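Small-Parts Storage That Cost Me Next to Nothing

My workbench drawer used to be a swamp of beads, tiny screws and half-empty seed packets. I tried baggies (they split), I tried pill boxes (I dropped one and found seed beads until April), and then my friend Sorcha Egan told me to try lab tubes. The plastic centrifuge kind with a screw cap and a pointed bottom! I've been hooked ever since, so these are my tips for anyone with a drawer like mine.

1. Get a rack along with the tubes

The pointed bottoms won't stand up by themselves, so a rack is a must. I like a bright one with two levels, a plate full of holes on top and a base underneath. Orange is great because you can spot it from across the room, and teal caps look so cheerful against it. Clear tubes let you see at a glance which ones still need filling.

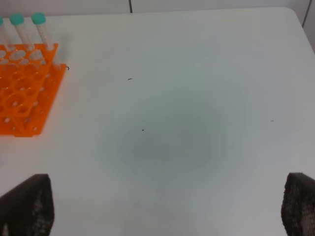 2. Work on a plain white surface

I learned this one sorting black beads on a dark green mat - what a miserable evening. On white, every stray speck and bit of fluff shows up, and so does the screw you were about to lose. Wipe the table down before you open anything.

3. Fill from a paper funnel

Roll a scrap of paper into a cone, tape it, snip the tip. Leave a little space at the top of the tube so the cap doesn't push things out. If you're storing seeds, let them dry for 2 days on a plate first.

4. Use the printed marks

Lots of these tubes have measuring lines down the side and a frosted patch to write on. Pencil works fine on mine and rubs off when I change my mind. I put the name on the patch and a dot of the same color on the cap with nail polish.

5. Tilt the tube going in and out

Straight down sounds right, but I kept knocking the neighbors over. Now I hold the tube at a slant just above the rack, get the tip over its hole, and then bring it upright. Start with the back row and work toward yourself, so you're never reaching over full ones.
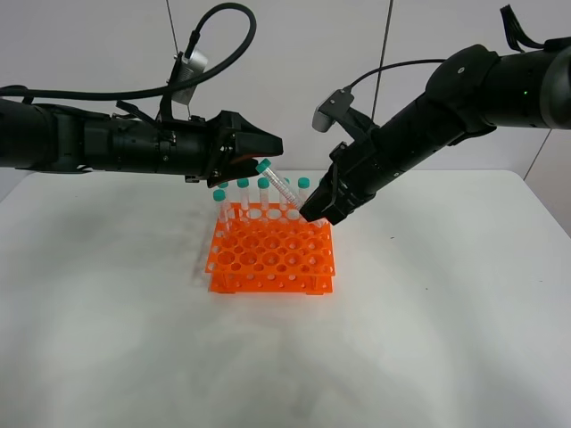

A capped tube held at a slant over the back right of the rack

6. Don't fill every hole

I have 20 tubes going now and I still leave a few gaps for fingers. Sorcha packs hers solid and has to pry them out by the caps, which is how she ended up with fenugreek in her sewing box.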